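Skip to main content
Brannigan Small Grants
Project updates
Gripper comparison for household fabric handling: second progress report
Submitted by the Premmont workshop
Oct 11, 2024

Status: on budget, two weeks behind, in reasonable spirits.

The grant asked us to compare finger pads and linkages for a hand-held gripper, and to say which combination we would put on an arm if we had to pick up other people's clothes for a living. The first report covered the purchase of parts and our optimism. This one covers September, when the parts met some laundry.

We now have 404 logged grasps against a target of 500. The shortfall is due mainly to the Javden pads, which were ordered early, shipped late, and arrived with mounting holes that matched nothing in the building. Redrilling them took a morning. Finding the right drill bit took the day before that.

Two pad types are in the comparison. The Javden pad is smooth and firm, and it holds heavy cloth well once it has hold of it. Getting hold of it is where the time goes. On thin, slippery fabric it tends to close with great confidence on nothing. The ribbed pad from Udska has a slight curve along its length and gathers a fold more readily. It also gathers lint, and by the end of a session it needs a wipe with a damp cloth. We have added this step to the procedure under "maintenance," which makes it sound more advanced.

The linkage has behaved. We reset the pivot screws once, after the jaws began closing a little off center, and the fault has not come back. The original plan called for a stiffer set of plates as a third variable. We would like to drop it. The current plates don't flex enough to matter, and the money is better spent on pads, which wear.

We have also moved part of the work off the bench. A gripper that does well on a flat table with one folded towel has proved that it can handle one folded towel. Beds are harder: the surface gives, the bedding wants to come along with the garment, and crumpled cloth offers a great many folds, most of them unhelpful.

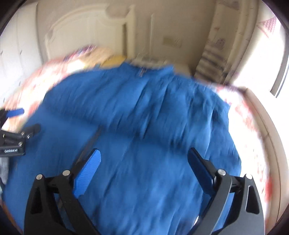

Why test the pads by hand before putting them on an arm?

A hand-held tool lets us change pads in a few minutes and try a difficult approach angle without reprogramming anything. It also keeps pad faults separate from arm faults, and we expect to have enough of the second kind later.

The camera on the tool has given us one real headache. When the operator moves quickly, the background and the cloth smear, and the software that finds fold edges starts guessing. We tried a shorter exposure, which cured the blur and left the darker rooms looking like a coal cellar. For now operators have been asked to slow down over the last part of the approach. They do this faithfully for the first ten minutes.

Spending to date is within the approved lines. We request permission to move $300 from plates to replacement pads. No new money is involved. If Brannigan prefers that we keep the stiffer plates in the study, we can do so, but the final report would then arrive later and say much the same thing.

Still to do:
Finish the remaining grasps, with priority to thin fabrics
Repeat the bed sessions with the Javden pads
Settle on an exposure setting and leave it alone
Mount the preferred pads on the arm at Premmont

The grasp log and the receipts are attached separately. One receipt, for the drill bit, is handwritten and hard to read. The supplier has promised a clean copy.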